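Household Laundry and Water Use in Flosdale
Student project report, Environment and Society
Friederike Engelhardt
Supervisor: Marama Sutcliffe
4 July 2005

1. How the project began

My grandmother used to wash on one fixed morning and the whole street could set its clock by her. I think that is where this project really comes from, although on paper it began last October, when our class was asked to pick something ordinary at home that uses water and find out how people feel about it. I chose laundry, and I have to say I have enjoyed it far more than I thought I would!

I took a short paper survey to homes in Flosdale and in Usside, the smaller town up the valley, where most houses still draw from a shared spring. I left 100 forms in each town, with a stamped envelope, and collected whatever came back over the following weeks. A few people wrote me whole letters, which I have kept.

2. What people told me

The question I cared about most was how people decide that a load is ready. In Flosdale the usual answer was that the basket was full. In Usside it was much more often the weather, and one lady wrote that she would never start a wash without first looking at the hill.

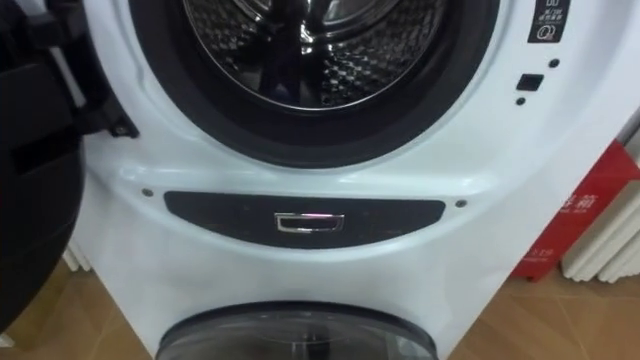
Full loads save water, and nearly everyone who wrote back seemed to know it, yet many admitted to washing a couple of shirts on their own when they were in a hurry. Part of the trouble is that people find it hard to judge what a full load is. A steel drum, with all those little holes and dimples running back into shadow, gives you no line to fill to, the way a kettle or a measuring cup does. Several families said they simply push things in until the door is hard to close – and then worry that the clothes won't rinse properly.

3. The diary households

Two families, the Gallis and the Herells, kindly kept a laundry diary for me for 18 weeks. The Herells washed less often once they began writing it down, and Mrs. Herell thinks the pencil hanging by the door did more than any leaflet could. The Gallis had a new baby in the spring, so their diary went the other way entirely, and I have left it in just as it is.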